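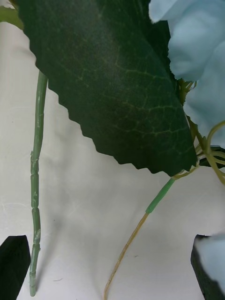 July 29, 2026

Bay 2, teardown of the old Casport hatchback that came in on the Skatside truck.

Picking up where I left off yesterday. The fluids were all out by the time I locked up, so this morning I went straight to the battery and the airbags, and then spent far too long on the catalytic converter. The rear flange bolts were rusted into one solid lump with the pipe. I gave them penetrating oil and a long coffee, came back, gave them more oil, and in the end I cut the pipe a hand's width behind the flange and called it done. Whoever gets the next one of these, please save yourself the hour and go straight for the saw! The buyer takes them with the stub on anyway and has never once complained.

The engine turns over by hand, which pleased me more than it should have. I did a compression test before pulling the battery (should have written this up last night, sorry) and the lowest cylinder read 102 psi, with the other three comfortably above that. Not wonderful, but somebody with a tired daily driver might be glad of it. I've tagged it as a runner with a note about that cylinder, and I'd like us to be upfront about it on the shelf card.

Doors: both fronts are good, straight and clean along the bottom seam. The left rear has filler in it, a lot of filler, so that goes with the shell. Tailgate glass is fine. The alternator has a Ternix sticker on it and looks much newer than anything around it, so I put it on the bench tester and it charged nicely. Shelf it with the tested units, please, and not in the mixed bin where the last one ended up - I hunted for that thing half an afternoon.

Now the paperwork, which I know we all love. The title matches the VIN plate on the dash but the sticker in the door jamb is gone, so I took the number off the floor stamping too and wrote it on the sheet. We paid $1,000 for this car, which I still think was generous for the condition, but the wheels and the engine should cover most of it, and the converter helps.

Still to do: pull the wiring loom (carefully, the dash connectors on these are brittle and I broke 2 on the last one), drop the fuel tank, strip the seats. The shell can go over to the Hrynyshyn yard with the next load once the tank is out. They won't take it with the tank in, and fair enough.

We are low on zip bags and paint pens again. I also moved the good trolley jack back beside the compressor, where I would dearly love it to stay.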